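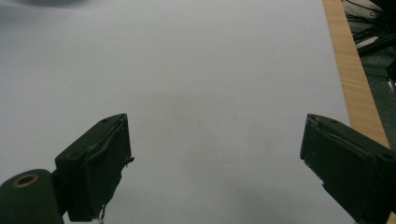
1/ Gripper build, part three: the pads

Olesia Bondarchuk
@olesia.builds

Home Explore Notifications Lists Profile

Good evening from the back bench at Hendport, where I've had two mugs of tea and finally sat down with the green fingers. For those of you just joining, I'm building a hand-held gripper so I can try out finger shapes by hand before I bolt anything to the arm at home. The printed parts are holding up nicely. The pads, bless them, are getting pretty ragged along the edges, and the left one has started to lift at the rim.

2/ I glued these pads on in March with the stuff I had in the drawer, and I was so pleased with myself that evening that I took them straight to picking up clothespins. I think the glue is fine in the middle and weak at the edges, where I got impatient and didn't press it down long enough. Also I cut them with kitchen scissors. I own a perfectly good craft knife, please don't write in.

3/ A few of you asked about the threads hanging off the bottom of the left one. I'm leaving them alone tonight, as every time I pull on one the corner comes up a bit more and then I'm cross for an hour. They'll go when the pad goes.

4/ The right finger has a little chipped spot low on the inner edge too. I could fill it, but Zoia Stetsiuk talked me into redrawing that edge with a rounder corner instead, and she was right the last time we argued about corners, so I'm giving in early. The new file is called Wodby 3, after my grandmother's cat, who also had soft corners.

5/ Things I'm happy with, because I do complain a lot in these threads: the flat faces, the slope on top of the fingers, and the big round mount with the brass-coloured ring in it. That mount took me more evenings than everything else put together. I printed it too tight, then too loose, then I left the good one on the bus and had to print it again – same settings, thank goodness I'd written them down.

6/ Screws! I've been using the short ones from the Fastinier assortment box and I like them very much. The box says 169 pieces and I'm sure at least half of those are washers. If you're building along, put the screws in by hand first and only snug them up at the end, when both fingers are sitting square to each other. I did the left one all the way first and spent a whole evening wondering why the right one looked crooked.

7/ Plan for the next round: peel both pads, clean the faces properly, cut new ones (with the knife, yes) and leave them clamped overnight. Then 20 slow squeezes on a sponge before I let myself try anything heavier. After that it's off to Charpentier, the little wooden sorting tray I've been making for the arm, which still needs its dividers.

8/ Question for those of you who have done this longer than I have: do you wrap the pad around the edge of the finger, or stop it just short? Wrapping sounds sturdier to me, but Zoia thinks it'll bunch up at the tip. We've got enough pad material left to try 2 more pairs, so one of each is possible if you all disagree, and I expect you will.

9/ Right, the lights go off at nine and I still have to find my other glove. I'll post the Wodby 3 file once it's printed and I know it fits – the last time I shared one early, a very kind person in the replies printed it before I'd noticed the holes were on the wrong side. Sorry again!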